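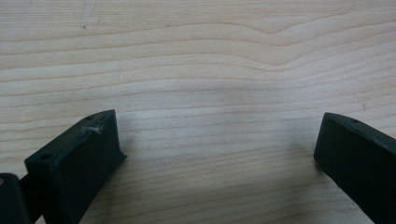
Fukton finger kit for hand-held grippers: review after one winter of use

Price paid: 30 for the pair of fingers, screws included
Bought by: our shop, two sets
Rating: 4 out of 5

We run one hand-held gripper with a camera on it at a pale wooden bench. I look after it, which mostly means cleaning it, changing fingers and checking that the two sides still meet where they should. The old fingers had worn round at the ends, so in February I put on the Fukton set.

What you get

Two black fingers with squared-off ends, a bag of screws and one folded sheet. The holes are small and round, and on both of our sets they were clean enough to use without drilling. The sheet covers the Modine mount and nothing else. Our tool has a Söderlund mount, and it took a phone call to Socorro Chávez at Vurkamia, who sold us the kit, to learn that the spacers go behind the fingers on that one.

Fitting

Allow 27 minutes the first time. Take the old fingers off one at a time and keep the screws apart, as the new ones are slightly longer. Start all the screws by hand before tightening any of them. I tightened the left side fully before starting the right and had to back it off again.

Set the gap with the tool resting over a flat bench. Open the fingers all the way, look at the tips through the camera, and see that they come out level with each other. The left finger looks bigger and closer in our view than the right one does. Go by the tips and ignore the bodies. Then close slowly on a sheet of paper and pull. If it slides out at one corner, loosen that side a quarter turn and try again.

Wear

Our counter read 1,978 closings when I took the first set off for a check. Fukton says to inspect at 2,000. The end faces were still square and the holes had not opened up. One screw on the right side had worked loose, so I now check them all every morning before the first run.

Cleaning

The matte surface picks up lint. A wisp of white fiber will hang on the top edge of a finger, and a dry cloth tends to leave more behind than it removes. A soft brush works better. Holger Bråten, who has the tool on the evening shift, uses tape, and that is fine on the flat faces but awkward near the holes.

Complaints

The instructions need a second page for other mounts. The spacers are loose in the same bag as the screws and one of ours was missing. Vurkamia mailed a replacement at no charge.

I would buy the kit again, and the second set is in the drawer for when this one wears out.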